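Category: Visits and Open Days

Open day at Warkora, 23 March 2022

We went to Warkora to learn how other people fold and sort clothes. The drive took 90 minutes, and Habibur Matubbar welcomed us at the door with tea. He explained that 600 garments pass through the building in one week, and then he took us to the folding corner. 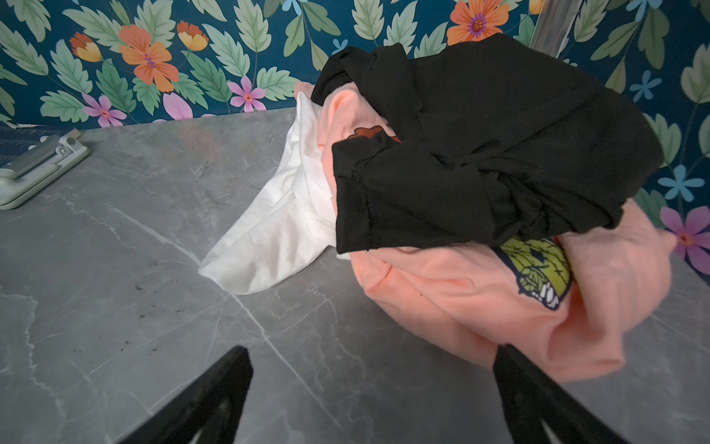 Indinine Clothing Exchange, Visits Team

I liked that the work begins with an ordinary heap, with black, white and salmon-pink shirts all together. Habibur advised us to take first the shirt which lies on top and not to pull from below. The gray marble pattern of the surface is pleasant for the eyes, and a white shirt is still easy to see on it. The walls are covered with flowers on dark teal, very cheerful compared with our white room at home.
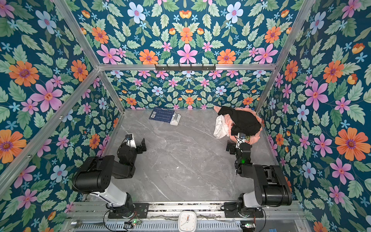
Hooks and hanging

My colleague Ifeanyi Ogundipe was more interested in the hanging. He asked many questions about small hooks, how high they should be and how much weight they can hold. In our own room we have 3 hooks for everybody, so I understand him.
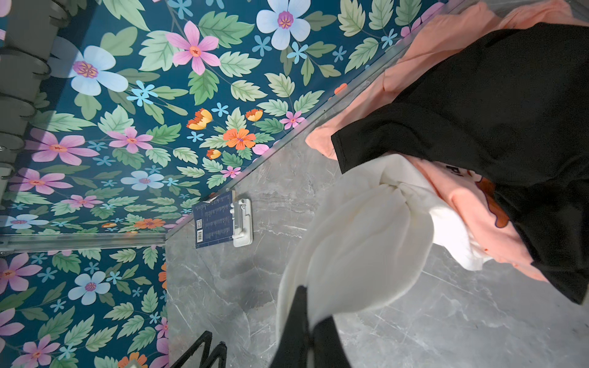
Habibur thinks that T-shirts should be folded and only the shirts with a collar should hang. We do not fully agree, but we will try it in March with 40 pieces. For lunch we had lentil soup in the canteen, and it was very good.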